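How to Record Good Towel Demonstrations with a Hand-Held Gripper

By Lizelle Buthelezi

When Cayetano Villalobos and I started collecting towel folds for the Matlala set, we had one gripper, one living room and a very hopeful idea of how quickly it would go. We kept 114 of our first 149 recordings, and the ones we threw out taught us most of what follows. If you're setting up at home or in a small office, I hope this saves you an afternoon or two (and if you find a better way to do any of it, please write and tell me!).

I'm assuming you already have the gripper put together and the Bivow recorder running on your computer. Everything else is household stuff.

What you need

A flat surface at a height where you can work without stooping. A small pile of towels, as varied as you can manage. A lamp you can move. A notebook — I know, I know, but the notebook has rescued us more often than the software has.

Step 1. Pick your towels

Raid the cupboard before you go shopping. Thin ones, thick ones, plain ones, ones with patterns all over. Plain white towels on a pale table are hard going at first, so save them for when you have some practice. Prints are friendlier, and they also help when you look back through the recordings, as you can tell one side of the cloth from another at a glance. Give each towel a short name in the notebook and stick to it. Ours have names like "stripes" and "cats" and "old beach."

Step 2. Set the starting pose

Drop the towel from elbow height and leave it how it lands. It's very tempting to tidy it a little, and I still catch my hand drifting toward a corner. Please don't! The learner needs to see messy cloth, and a towel that has been politely straightened out before every take will give you a learner that only copes with politely straightened towels.

Step 3. Make the grasp

Come in slowly with the jaws open, and let the camera see the cloth for a moment before you touch it. Then close on a good thick fold. A pinch of a few threads at the edge may hold for a second or two, but terry cloth has a way of sliding off, and you'll be doing the take again. Squeeze until the pile bulges a little around the pads, then stop squeezing and hold still while you count to two in your head. That pause makes it much easier to find the grasp later when you're marking up the recording. 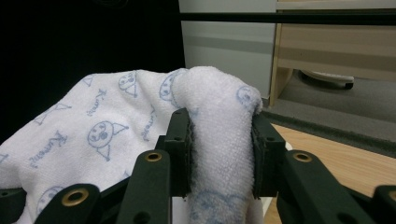
Step 4. Lift, carry and let go

Raise the towel smoothly, at about the speed you'd use if someone were asleep in the next room. Keep your wrist loose and your free hand well out of the way. When you reach the place where you want the fold to land, lower the cloth until it touches down, open the jaws fully, and back away along the same line you came in on. If you open them halfway, the loops catch and drag the whole fold with them.

Step 5. Keep the fumbles, but label them

If you miss a grasp and recover, leave the recording alone and write "recovered" beside its number. Those takes are worth having. If you drop the towel on the floor or the doorbell rings halfway through, mark it "discard" and move on. Hendrik Gumede checks our uploads, and he would much prefer an honest "discard" to a mystery.

Step 6. Change something

After every 51 takes we stop, move the lamp, swap the towel and turn to face a different part of the room. Have a cup of tea while you're at it. Tired hands get jerky, and you can see it plainly in the motion plots afterward.

Before you upload

Watch a handful of recordings from the start, the middle and the end of your session. Check that the jaws are visible throughout and that the numbers match your notebook. Then copy the whole folder to a second drive before sending anything. Oratile Gumede has a short script for renaming folders, which you'll find on the Matlala downloads page next to the blank log sheet.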